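Key stand – frequently asked questions

How many key rings will it hold?
Four hooks hang from the bar, so one bunch per hook. Heavy bunches are better in the tray.

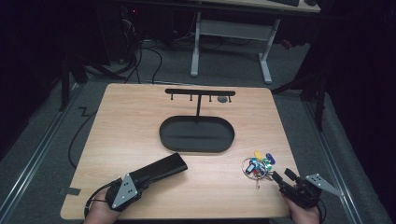 Photo: Gil-soo Seol / Grakau

Can I put my glasses case in the tray?
Slim cases usually fit – measure yours first if it's a long one.

What colour is it?
Black, bar and tray both.

How do I clean it?
Wipe with a damp cloth and dry it straight away.

Can I return it?
Yes, within 100 days, unused.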